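3.2 Shelf task in the student project

The second assignment in the Hellwig course asked each student team to program a shelf routine: drive to the unit, open the gripper, approach one named item, close, lift and put it back. Teams had 25 minutes per session, and all sessions took place in the afternoon. Students worked from the wrist view (Figure 4), which shows both finger pads and whatever lies between or beside them.
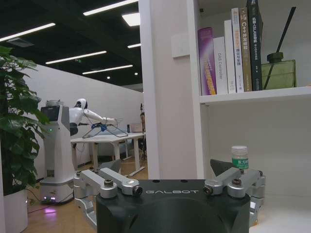
Edeltraud Kasten remarked that her team in Plosdale had dropped the wrist view after 2 sessions and gone back to a fixed camera, as beginners lost track of where the arm was in the room. We kept it for the whole course but let teams check the arm position on a second screen between attempts.

Books and soft toys were handled as separate item groups. A book standing in a row leaves little room for the pads on either side, and most teams began by approaching from the front edge of the board. Soft toys allow a wider error in position but change shape when gripped, so the closing force had to be set again.

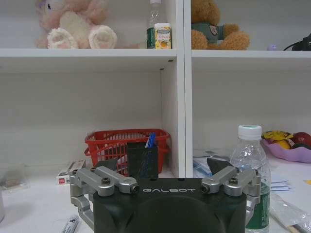

Of the 13 teams, those from the Flusstead group wrote their approach step first and tested it with the gripper held open. The others started with the closing step - this made early sessions harder to compare. Each team kept a log of its attempts, with the item name, the starting pose and the reason for any stop. An attempt ended after 35 seconds without a grasp and was logged as a stop.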